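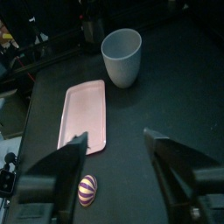

Pink tray, blue cup and the striped egg between the gripper fingers, at the Linel open day.

I'd been meaning to get to one of Linel's open days ever since I missed the one in April, so when Anneli Hakala messaged me that she had a spare spot I said yes before checking how far it was (90 minutes by bus, with a change at Pirkley!). We got there with coffee in hand and had to leave it at the door, which I'm still a little sore about.

Sang-wook Bae showed our group around. There were 14 of us, mostly students, plus a couple of people from Zeman who asked all the hard questions about calibration and took a ton of notes. 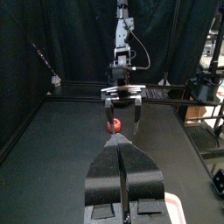
My favorite part was the two-arm table, and I would have stayed there all afternoon if they'd let me. I always figured the tough bit was picking things up, but Sang-wook says it's getting two arms to share a small space without bumping into each other. You get a feel for that when one gripper is hanging open around a little red piece no bigger than a spool, with the other arm's fingers close by on the same black table. I kept leaning in like I was watching a chess game! Anneli wanted to know what happens when the power cuts out, and that turned into a long chat about brakes that I only half followed.

We caught the number 46 back. Next time I'm bringing a sandwich, because the vending machine only had mints.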